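助成事業「Rarkik」進捗報告(公開デモンストレーション実施分)

提出先:Clunard 助成担当
作成:Luuk Wuyts(評価系)、確認:Fares Tarawneh(研究代表)

本報告は、2024年9月8日に実施した公開デモの内容と、それに伴う評価作業の進捗をまとめたものである。予算執行の明細は別紙とし、本文では扱わない。デモはシミュレーション上の台所環境で行い、実機は使用していない。
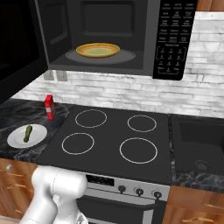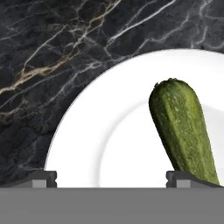 図1(上)電子レンジの扉が開いた状態の台所環境。図2(下)白い皿の上のきゅうりとグリッパの指部。いずれもシミュレーション画像。

## 1. 実施概要

会場は Vermeulen 棟一階の展示室で、午前と午後の二部構成とした。各部とも、冒頭に研究代表 Tarawneh による事業説明、続いてデモ、最後に質疑という順である。説明資料は6月の中間打合せで合意した構成に従い、性能比較の頁のみ差し替えた。

来場者は184名。受付で記入を求めた所属区分では、教育機関と製造業が多数を占めた。調理・給食関連の事業者は想定より少なく、案内先の選定に課題が残った。

表示系は壁面スクリーンと操作卓の二系統である。前者には台所環境の外観視点と手先近傍の視点を切り替えて表示し、後者には関節角、把持指令、タスクの進行段階を数値で表示した。午前の部では操作卓側の文字が小さいとの指摘を受け、昼の休止時間に文字サイズを変更した。

## 2. デモの課題設定

主課題は、白い皿に置かれたきゅうりを把持し、電子レンジ庫内のターンテーブル上にある黄橙色の皿へ移すことである。初期状態で扉は開いており、扉の開閉は課題に含めない。指示は自然文で与え、対象物と移動先の両方を文中で指定する。

この課題を主課題に選んだ根拠は次のとおり。

- 対象物が細長く、皿の上で斜めに置かれるため、把持方向の推定が結果に直接影響する。
- 移動先がコンロより高い位置の庫内にあり、台面上の平面的な移動だけでは完了しない。
- 皿が二枚あり、指示文の解釈を誤った場合に、誤りを動作から判別しやすい。

天板は黒を基調とした筋模様の石材調である。模様のコントラストが高い領域では、手先近傍の視点で輪郭抽出の誤りが生じやすいことが前期までに分かっていた。今回はこの材質を変更せずに使用した。単色の天板に置き換えれば見かけの成績は改善するが、申請書に記載した評価条件から外れる。

主課題を含め、評価課題は6種類を用意した。公開の場で実行したのは主課題のみで、残りは録画済みの試行を質疑の際に参照した。

## 3. 評価試行の進捗

本期の計画試行数は600、報告時点の完了数は268である。完了数には、途中停止後に再開した試行を含めていない。途中停止分は別の記録表で管理し、原因の分類が済んだものから再投入の可否を決めている。

遅れの主因は、物体初期配置の生成処理を改修したことにある。旧処理では、きゅうりの端部と皿の縁が干渉する配置がまれに生成され、開始直後に接触計算が不安定になった。改修後は、配置の確定前に干渉判定を行い、該当する場合は乱数の種を更新して再生成する。改修前の試行は条件が異なるため、すべて集計から外した。

改修の影響は計算時間にも及んだ。再生成が連続すると一試行あたりの準備時間が延び、夜間の一括実行が翌朝までに終わらない例があった。再生成の上限を設け、上限到達時には当該試行を保留とする変更を適用済みである。

成功判定は、きゅうりが移動先の皿の上で静止し、かつグリッパとの接触が解除された時点で成立とする。皿の縁に掛かった状態で静止した場合の扱いは、前期報告では未定としていた。本期から、重心が縁の内側にあれば成功、外側であれば失敗として処理する。判定は自動で行い、境界に近い試行は Wuyts が記録を再生して確認する。

## 4. デモ中に確認された事項

### 4.1 接近動作

午前の部の一回目の実行で、手先がきゅうりの上方に到達した後、把持方向の再推定を繰り返して停止した。制御側の異常ではなく、再推定の収束条件が厳しすぎたためである。二回目以降は評価用と同じ値に戻し、同じ停止は発生していない。公開用の設定ファイルに調整中の値が残っていたことが直接の原因であり、以後は公開用の設定を個別に作らず、評価用の設定を読み込む運用とする。

### 4.2 庫内への進入

庫内では腕の姿勢の自由度が小さくなる。午後の部では、進入の直前に肘側の関節を大きく振る動作が現れ、来場者から不自然であるとの指摘を受けた。経路としては有効で、衝突判定にも該当しないが、実機へ移す際には周囲の占有空間が問題になる。経路の評価関数に関節移動量の項を追加し、重みを調整している。

### 4.3 手先視点の情報量

手先近傍の視点では、対象物に近づくと皿の全体が視野に入らず、縁の一部から皿の位置を推定することになる。現行の推定器は、直前に得た外観視点の結果を保持して不足を補っている。保持時間を長くすると、対象物が動いた場合の追従が遅れる。適切な保持時間は課題ごとに異なる可能性があり、次期の検討項目に加えた。

### 4.4 指示文の言い換え

質疑の時間に、来場者が口頭で示した言い換え文を操作員が入力した。「野菜をレンジの中の皿に」のように対象物を上位語で示した文では、対象の特定に成功した。一方、「それをあっちの皿へ」のような指示語のみの文では、移動先を決定できず待機状態に入った。待機は仕様どおりの挙動だが、待機中であることが画面上で分かりにくく、表示の改善が必要である。なお、この入力は評価試行に算入しない。

## 5. 来場者からの主な質問

実機での再現性に関する質問が最も多かった。現段階ではシミュレーション内の評価に限定していること、実機への移行は Wukley の試験設備を用いて次期に着手することを回答した。

次いで、食品の変形に関する質問があった。本環境のきゅうりは剛体として扱っており、把持による変形や表面の損傷は模擬していない。把持力の上限は設けているが、実物の損傷との対応は未検証である。この点は、製造業の参加者から導入判断に欠かせない情報であるとの意見を受けた。

電子レンジの操作盤を押す課題の有無についても質問があった。現在の課題一覧には含まれない。操作盤のボタンは手先の寸法に対して間隔が狭く、現行の二指グリッパで扱うには指先形状の変更が必要になると見込まれる。

## 6. 課題と対応

| 項目 | 状況 | 対応 | 担当 |
|---|---|---|---|
| 評価試行の遅れ | 計画を下回る | 夜間実行枠の追加を申請 | Wuyts |
| 設定ファイルの混在 | 原因特定済み | 評価用設定への一本化 | Wuyts |
| 肘側関節の過大な動作 | 調整中 | 評価関数の重み変更 | Tarawneh |
| 待機状態の表示 | 未着手 | 画面に段階名を明示 | Wuyts |
| 剛体近似の妥当性 | 未検証 | 次期に比較試験を計画 | Tarawneh |

夜間実行枠の追加は、計算資源の共用規程により所内の承認を要する。申請は提出済みで、回答を待っている。承認されない場合は、主課題以外の試行順を後ろに回し、主課題の計画数を先に満たす。この場合でも評価課題の種類は減らさない。

## 7. 次期の予定

次期の前半は残りの評価試行を優先し、後半に実機移行の準備を行う。Wukley の設備では天板の高さと電子レンジの取付位置が本環境と異なるため、先にシミュレーション側の寸法を設備に合わせ、同じ課題が経路として成立するかを確認する。成立しない課題が出た場合は、設備側の変更を依頼する前に、課題の初期姿勢の見直しで対応できるかを検討する。

公開デモの再実施は予定していない。録画した試行の貸出しについて教育機関から照会があり、配布条件を Clunard と協議したい。協議に必要な資料は、対象とする試行の一覧と併せて別途送付する。

別紙:予算執行明細、試行記録の集計表、質疑記録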